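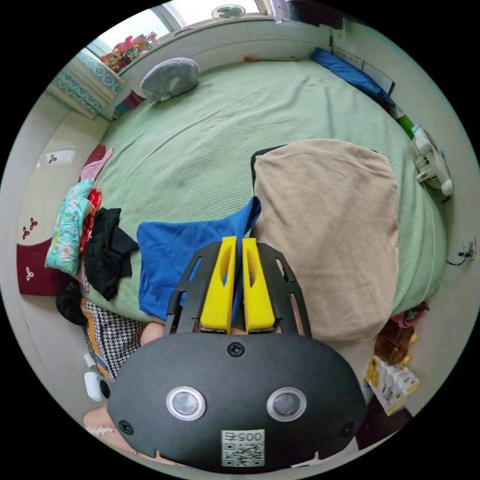

Projektbericht im Modul Haushaltsnahe Arbeitsprozesse

Das Bett als Arbeitsfläche: Sortieren und Zusammenlegen von Textilien in kleinen Wohnräumen

Vorgelegt von: Tomás Correia
Studiengang Haushalts- und Ernährungswissenschaften, 5. Fachsemester
Durchführungsort: Wohnheim Prurkent, Zimmer 407
Abgabe: 24. Dezember 2024

1. Ausgangslage und Fragestellung

Die einschlägigen Lehrunterlagen zur Wäschepflege gehen in der Regel von einem eigenen Arbeitsplatz aus: einem Tisch in Hüfthöhe, ausreichend Abstellfläche zu beiden Seiten und einem Regal in Griffweite. In Wohnheimzimmern und Einraumwohnungen ist ein solcher Platz meist nicht vorhanden. Sortiert und gefaltet wird dort auf dem Bett, das zugleich Schlafplatz, Sitzgelegenheit und Ablage ist.

Der vorliegende Bericht untersucht, wie sich diese Tätigkeit unter den gegebenen Raumverhältnissen ordnen lässt. Im Mittelpunkt standen zwei Fragen. Erstens war zu klären, welche Reihenfolge von Freiräumen, Sortieren und Falten den geringsten Aufwand verursacht. Zweitens sollte festgestellt werden, an welchen Stellen die Liegefläche gegenüber einem Tisch Nachteile aufweist und ob diese durch einfache Maßnahmen gemindert werden können.

Nicht Gegenstand der Arbeit sind das Waschen und Trocknen selbst sowie das Bügeln. Der im Projektantrag noch vorgesehene Vergleich verschiedener Matratzenhärten wurde nach Rücksprache mit der Modulleitung gestrichen.

2. Raum und Material

Das Bett steht mit dem Kopfende und einer Längsseite an der Wand. Dadurch ist es nur von einer Längsseite und vom Fußende her zugänglich, was in den meisten Zimmern des Hauses der Fall ist. Auf der Matratze liegt ein hellgrüner Bezug mit deutlich strukturierter Oberfläche. Er wurde während der gesamten Erhebung nicht gewechselt, damit die Unterlage für alle Durchgänge gleich blieb.

Der Textilbestand setzte sich aus dem zusammen, was in einem solchen Zimmer üblicherweise anfällt. Neben Oberbekleidung in Schwarz und Blau gehörten dazu gemusterte Stücke, unter anderem ein türkisfarbenes mit Blumenmuster und ein schwarz-weißer Stoff mit Hahnentritt und orangefarbenem Streifen am Rand, ferner eine beigefarbene Decke mit flauschiger Oberfläche. Das trockene Gesamtgewicht betrug 3.578 g, gemessen mit einer handelsüblichen Küchenwaage in mehreren Teilmengen.

Hinzu kamen Gegenstände, die nicht zur Wäsche zählen, auf einem Bett aber regelmäßig anzutreffen sind: ein graues Nackenkissen in U-Form, ein langes blaues Kissen an der Wandseite und ein kleiner weißer Tischventilator. Diese Gegenstände wurden bewusst in die Betrachtung einbezogen. Ein Ablaufplan, der eine vollständig leere Liegefläche voraussetzt, hätte für die Praxis wenig Aussagekraft.

Für die Ablage der fertigen Stapel stand ein Satz offener Stoffboxen der Reihe Zutarine zur Verfügung, der am Fußende auf dem Boden aufgestellt wurde.

3. Vorgehen

Die Erhebung fand im September statt und umfasste 11 Durchgänge. Für jeden Durchgang war eine Höchstdauer von 40 Minuten festgelegt. Alle Arbeiten wurden von einer Person ausgeführt. Beobachtungen wurden unmittelbar im Anschluss in ein Protokollblatt eingetragen, das im Anhang A wiedergegeben ist.

Die Liegefläche wurde gedanklich in drei Zonen eingeteilt:

Zone K (Kopfende): Vorrat, ungefaltete Stücke
Zone M (Mitte): Arbeitsbereich, jeweils nur ein Stück
Zone W (Wandseite): Kissen und sperrige Teile, die während der Arbeit liegen bleiben

Das Fußende blieb den bereits gefalteten Stücken vorbehalten, sofern diese nicht sofort in eine Box gelegt wurden. Die Zonen wurden weder markiert noch abgeklebt. In einem Vorversuch mit Klebeband hatte sich das Band bereits beim ersten Ausstreichen eines Hemdes gelöst.

In der ersten Gruppe von Durchgängen wurde ohne Vorsortierung gearbeitet, das heißt, jedes Stück wurde in der Reihenfolge gefaltet, in der es dem Haufen entnommen wurde. In der zweiten Gruppe wurde zunächst nach Größe und Stoffart getrennt. In der dritten Gruppe wurden große Teile vorgezogen und die übrigen Stücke ohne weitere Ordnung abgearbeitet.

4. Durchführung

4.1 Freiräumen

Sämtliche harten Gegenstände sind vor Beginn von der Liegefläche zu entfernen. In den ersten Durchgängen wurde dieser Schritt übergangen, mit der Folge, dass der Ventilator beim Anheben größerer Stoffteile mehrfach ins Rutschen geriet. Weiche Gegenstände können dagegen an der Wandseite verbleiben. Sie beanspruchen dort eine Fläche, die wegen der eingeschränkten Reichweite ohnehin kaum nutzbar ist.

4.2 Große Teile

Decken und vergleichbare Stücke werden zuerst gefaltet. Solange der Vorrat am Kopfende noch hoch liegt, ist die Mitte des Bettes für ein großes Teil nur knapp bemessen, so dass die beigefarbene Decke zweimal in der Länge und einmal in der Breite zusammengelegt wurde, bevor sie abgelegt werden konnte. Der flauschige Stoff hält die Faltung auf der strukturierten Unterlage gut. Ein Nachfassen war nur an den Ecken erforderlich.

4.3 Oberbekleidung

Die Oberteile bildeten den größten Anteil des Bestandes und wurden einzeln in Zone M ausgebreitet. Das Protokoll unterscheidet hierbei zwischen dem Ausstreichen des Stoffes, dem Einschlagen der Ärmel und dem abschließenden Falten auf Stapelmaß.

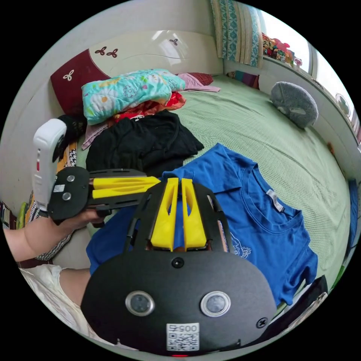 Foto: Tomás Correia

Das blaue T-Shirt ist flach in der Mitte des Bettes ausgebreitet, der Halsausschnitt weist nach rechts. Hinter ihm liegt der Vorrat, in dem die schwarzen Stücke lose übereinander gehäuft sind. Die Querlage wurde in der zweiten und dritten Gruppe beibehalten. Bei der Längslage mit dem Ausschnitt zum Kopfende ragte der Kragenbereich wiederholt in den Vorrat hinein und musste vor dem Falten freigezogen werden.

Für Kleidungsstücke mit Aufdruck auf der Vorderseite ist die Lage des Druckes nach dem Falten von Bedeutung, wenn die Stücke in einer Box hochkant eingestellt werden. Es wurde daher einheitlich so gefaltet, dass der Druck außen lag. Der damit verbundene zusätzliche Wendevorgang fiel zeitlich nicht ins Gewicht.

4.4 Schwarze und kleine Stücke

Dunkle Kleidung erwies sich als der aufwendigste Teil des Bestandes. In einem Haufen aus gleichfarbigen Stoffen sind Ärmel, Bund und Saum schwer voneinander zu unterscheiden, insbesondere bei Zimmerbeleuchtung am Abend. Mehrfach wurden zwei Teile gemeinsam aufgenommen. Socken gerieten unter größere Stücke oder an die Ecke des Kopfendes und wurden erst beim abschließenden Kontrollgang gefunden. Ab dem sechsten Durchgang wurden sie deshalb vorab in eine eigene Box gelegt.

5. Ergebnisse

Die Höchstdauer wurde in der ersten Gruppe zweimal erreicht, ohne dass der gesamte Bestand gefaltet war. In der zweiten und dritten Gruppe wurden alle Durchgänge innerhalb der vorgesehenen Zeit abgeschlossen. Zwischen diesen beiden Gruppen ließ sich kein belastbarer Unterschied feststellen. Die vollständige Vorsortierung verkürzte zwar das eigentliche Falten, benötigte jedoch selbst Zeit und zusätzliche Fläche, die nur durch Ausweichen auf den Schreibtischstuhl zu gewinnen war.

Die Qualität der Faltung wurde nach der Stapelprobe beurteilt, wie sie in der betrieblichen Praxis der Wäscherei Brunet während des Grundpraktikums vermittelt wurde. Ein Stapel gilt danach als ordnungsgemäß, wenn er sich mit beiden Händen anheben und versetzen lässt, ohne dass sich einzelne Stücke verschieben. Stapel aus gleichartigen Oberteilen bestanden die Probe durchgehend. Gemischte Stapel verschoben sich häufig, sobald glatte und flauschige Stoffe aufeinandertrafen.

Als wesentlicher Nachteil der Liegefläche ist die Arbeitshöhe festzuhalten. Im Stehen wird der Rücken stark gebeugt. Im Sitzen auf der Bettkante verringert sich die Beugung, zugleich senkt sich die Matratze ab, und ausgebreitete Stücke verziehen sich zur sitzenden Person hin. Das Arbeiten im Knien vor dem Bett wurde in einem Durchgang erprobt und wegen der unzureichenden Reichweite nicht fortgeführt.

6. Einordnung

Die Ergebnisse beruhen auf einem einzelnen Zimmer und einer einzigen ausführenden Person. Ein Übungseffekt über die Durchgänge hinweg ist wahrscheinlich und konnte mit dem gewählten Aufbau nicht herausgerechnet werden. Für eine Folgearbeit wäre es zweckmäßig, die Reihenfolge der Gruppen zu variieren und mindestens ein Zimmer mit frei stehendem Bett einzubeziehen. Im Haus Tirstead stehen entsprechende Räume zur Verfügung; eine Anfrage bei der dortigen Verwaltung ist gestellt, eine Antwort lag bei Abgabe noch nicht vor.

7. Arbeitsanleitung (Kurzfassung)

Harte Gegenstände vom Bett nehmen, Kissen an die Wandseite legen.
Socken und andere Kleinteile in eine eigene Box geben.
Vorrat am Kopfende ablegen, Decken zuerst falten.
Oberteile einzeln und quer in der Bettmitte ausbreiten.
Dunkle Stücke bei Tageslicht bearbeiten.
Fertige Stapel nach Stoffart getrennt in die Boxen setzen.

Anhang A: Protokollblatt
Anhang B: Skizze der Zoneneinteilung, Zimmer 407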